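**What I've been watching**

I finally sat down with the Justier documentary last weekend, all 46 minutes of it, and wow! It follows a small-town couple in Curkmont who ran a movie house together from 2000 until it closed, and I cried twice (okay, three times). The director keeps out of the way and lets them bicker about popcorn prices, and I could have watched seven more hours of that.

They got married in the lobby, by the way, with up to 385 guests squeezed in between the ticket booth and the doors. Next up for me is the Pillai biography, which a few of you have written in about. Send me your thoughts before September!

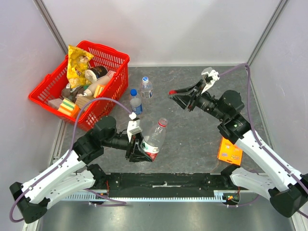
*Groceries in a red basket, yellow snack bag at the back.*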